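Visit to the Prondmont sorting hall and the Gesness workshop

Our group went to Wundby in February to see the parcel hall at Prondmont and, in the afternoon, the Gesness workshop that looks after its robot cells. I had signed up mostly for the hall. The part I want to write up is a fault they had there in the fall, because both places talked about it openly and because several of us run equipment that could fail the same way.

We were let in through the north gate and given vests and shoe covers. The hall runs two lines. The older one is people and belts. The newer one has four robot cells, each with an arm behind a fence, picking small parcels and soft bags off a belt and setting them on trays. On a good day a cell handles up to 2000 items in a shift. There is a walkway above the line with a rail, and from there you can see into cells two and three quite well. It is loud, and the guide had to wait for the compressor to cycle off before saying anything longer than a sentence.

Cell three is the one that had the trouble. What happened, as told to us on the walkway, was this. The arm picked up a cloth shopping bag that someone had sent as a parcel with only a label tied to it. The fingers closed on one handle and the bag came up fine. When the arm got to the tray it opened the fingers, the controller logged the item as placed, and the arm went back for the next one with the bag still hanging from it. The handle had slid behind a fingertip pad that was coming loose at its lower screw.

On the way back the bag caught the belt guard. The arm should have stopped there. It slowed, pulled, and carried on, and the guard came off its bracket and landed inside the fence. It was 3:40 in the morning. An operator hit the stop button from outside, so the cell was still by the time anyone went near it. No one was hurt.

The line was down for 92 minutes. Most of that went to finding a replacement bracket.

The stop should have come from the force limit, and the reason it didn't took longer to find. The limit had been raised in the summer after a run of false stops on heavy bags. It was meant to be raised only for the lift and put back for the travel moves, but the change was saved to the wrong block and so it applied to everything. It had been running like that for 3867 cycles on that program version, according to the log they showed us, without pulling on anything hard enough to show.

After that we had coffee and drove over to Gesness. The workshop is in a low building behind the tire dealer and there is no sign from the road. Parking is on the left side only.

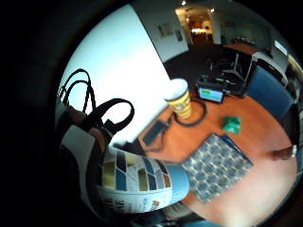

Page last changed: February, second version (Gesness section corrected)

Gesness does its gripper work by hand first. They go through picks with a hand-held gripper at an ordinary table before anything is put on an arm, with the camera looking out over whatever has been laid there. Bags with looped handles are now a regular part of it, and so are thin flat things such as printed sheets that curl up, and cables. Cables are the worst of these, we were told. A cable can lie around the foot of a cup, and a pick that looks like one item brings two.

Their rule after the Prondmont fault is that a release isn't counted until it has been checked. The old program took the open command as proof. The new one opens the fingers, backs off a short way, and compares the load on the wrist with the empty value. If the two don't match it opens wider and tries once more, and then it stops and calls for someone. This adds 300 milliseconds to each item. Prondmont was not happy about that at first, and there was a fair amount of back and forth over whether it could be done only for bags. It is done for everything now, on the grounds that the system had sorted the cloth bag as a box.

The fingertip pads come from Grgić and are held by two small screws each. Gesness did not blame the pads. The screws had been on the monthly check, and the check had been signed, but the card only said "inspect fingers" and it had been done by looking. It now says to put a driver on each screw, and there is a paint mark across the head so that you can see if it has turned. We were handed a pad with the lower screw backed out, and with your thumb on it the gap is very easy to miss. A handle the thickness of a bootlace goes straight in.

Someone in our group asked why the fence switch hadn't played a part. The guard fell inward and never touched the fence, so the switch had nothing to react to. The guard itself had no switch on it. It has one now on cells two and three, and the other two were waiting for parts when we were there.

I asked about the parameter change, which bothered me more than the pad. The answer was that changes to force or speed limits now need a second person to read them back from the controller, block by block, and a test pull with a spring scale before the cell goes back to work. The test pull takes a few minutes. They do it at the slowest point of the night shift, and the result is written on a sheet clipped to the fence. I looked at the sheet for cell two in the morning without knowing what it was for.

A few practical notes for anyone going later. The walkway at Prondmont is open grating, so wear flat shoes. Questions are better kept for Gesness, where you can hear the answers. The canteen at Prondmont takes cards only -- the coffee machine takes coins only. The bus back to Wundby station leaves from the far side of the tire dealer at ten past five, and the next one is an hour after that.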